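The Fault Nobody Logged

At Druston, a contract packing firm that handles kitchen goods for mail-order sellers, the trouble started in August with a run of dented cups. The cups were steel with a painted outside, and the dents were small, just under the rim. The robot arm on the line had moved each one from a basket to a tray and reported a clean grasp every time.

The arm's control software came from Nasution, which trains its grasping models on recordings of people doing the same jobs with hand-held grippers. A worker picks up a cup, sets it down and does it again. The software learns from the paths the fingers take. Druston had paid for 2593 recorded picks before the line opened, and the early results were good.

When the dents showed up, the first suspect was the paint. The second was the tray, which had a hard lip. Each took a week to rule out. By then 600 cups had been pulled from stock and stacked in a back hallway, and the customer was asking for a date.

The next step was to go back to the recordings. Two engineers sat with them for most of a week, playing the approach to each cup at quarter speed and writing down where the pads were when they began to close.
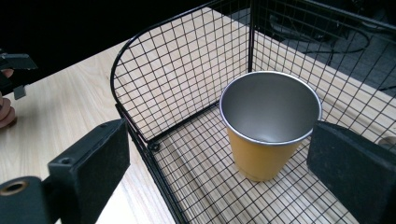 What they found was a difference in wear. The recordings had all been made with fresh pads. The pads on the line were the same part, but they had been through months of shifts and had packed down on the inner face. A worn pad is thinner, so the fingers had to travel farther before they met the cup. The software read that extra travel as a weak grip and raised the force to make up for it.

On a straight-sided jar this would have done little harm. A tapered cup is less forgiving. As the fingers squeezed, the pads rode up toward the wide end and the load ended up on a narrow band of metal near the top. The force limit was never crossed. The limit had been set for glass jars, and a thin steel wall gives way well below it.

The safety side worried people more. The same limit was supposed to protect a hand. Druston's staff reached into the baskets several times a shift to straighten cups that had tipped over, and the arm was meant to slow down when they did. It did slow down. But the closing force stayed at the higher figure, and the risk review had been written with the lower one in mind. There were no injuries. The line was shut for two days while the review was redone.

Proltard, which makes the pads, now prints a replacement interval on the bag. Dalel, the firm that services the arm, added a thickness check to its monthly visit – a job that takes a feeler gauge and a few minutes. Nasution changed its software so that a slow drift in finger travel raises a warning on the operator's screen. It also put more than 700 new picks into the training set, all of them made with worn pads.

The line is running again, with a separate force limit for each product. The dented cups are still in the hallway. Druston and its customer have not agreed on who pays for them.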